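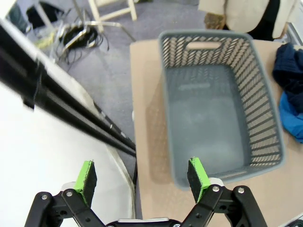
A plastic basket at the table.

Ivana Ulloa starts talking about the waltz before I've even found a chair. She has been teaching courts of honor for quinces and sweet sixteens since she was barely out of her own dress, and she still gets excited about it, hands going the whole time. "People think the waltz is the boring part!" she says. "It's my favorite. Everybody's grandmother is crying by the second turn."

Her studio, Berkby, takes on a court in three stages. First everyone learns to walk (yes, walk), then come the partners, then the music. She likes 8 rehearsals. She has done it in 2, for a family whose choreographer had moved away, and she laughs just remembering it. "Those kids practiced in a parking lot. They were wonderful. I would not do it again."

I asked about the boys, who always look terrified in the videos. "They're fifteen, somebody handed them a vest, what do you want?" Her trick is to put the shyest one right next to the birthday girl's cousin, the bossy one, there's always one, and let her count out loud for him. By the third week he's counting too.

The surprise dance is another matter, and here she has opinions. It used to be one song. Now she gets playlists with 41 cuts in them, a few seconds each, and she sends them straight back. "Pick four songs you love and let us dance to them! You need time to land a move before the next beat drops."
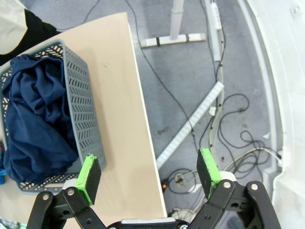 Baltasar Collado doesn't agree with her on that one, and he told me so by phone the same evening: he has mixed the music for nearly all her courts, and he thinks the quick cuts are what get the uncles out of their seats. "Ivana wants a story," he said. "I want noise. We meet in the middle and it comes out great."

Ivana shrugged when I brought it up later. "He's right about the uncles."

Next up is a big one in November at the Carretero ballroom, with a spiral staircase and a girl who wants to come down it on the first note. Ivana has been over there with a stopwatch already. The stairs take longer than the intro, so Baltasar is stretching the intro.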